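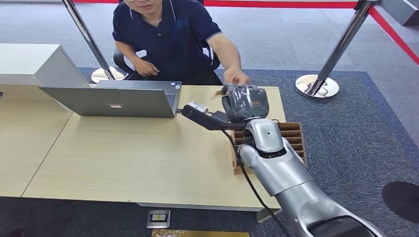

The table, with the organizer at the right end

Cardboard compartment organizer slides when loading narrow slots
Asked by Brahim Slaoui, 29 October 2020

I have a corrugated box divided by vertical slats into narrow slots, standing at the right end of a light wood table. The tabletop is two sections with a seam between them. Contents are small cards and long thin tools. Two problems. The box creeps when something is pushed into a slot, and the slats bow so that neighboring slots close up. Empty weight is 312 g. I would like to keep the cardboard and leave no marks on the table, as the laptop goes there too. What works?

2 answers

Müzeyyen Altıntaş
Treat the two separately.
Creep: the box is too light. Put a flat steel plate inside on the floor of the box, 813 g or more, and a sheet of thin rubber shelf liner underneath. Cut the liner 5 mm short on each side so it does not catch. Keep the whole footprint on one table section – a box that straddles a seam rocks if the two tops differ in height.
Slats: check the direction of the flutes. They should run vertically. If they run horizontally the slat folds along them under side load, and no amount of tape will help. Cut new slats from double-wall board and glue a 32 mm strip across the top of the back edge to hold the spacing. Leave the glue overnight.

Comment from Brahim Slaoui: Flutes were horizontal on all of them. Recutting now.

Alper Gündoğdu
Double-sided tape. Had mine stuck down since August, no problems. Don't know if it marks the wood, haven't lifted it.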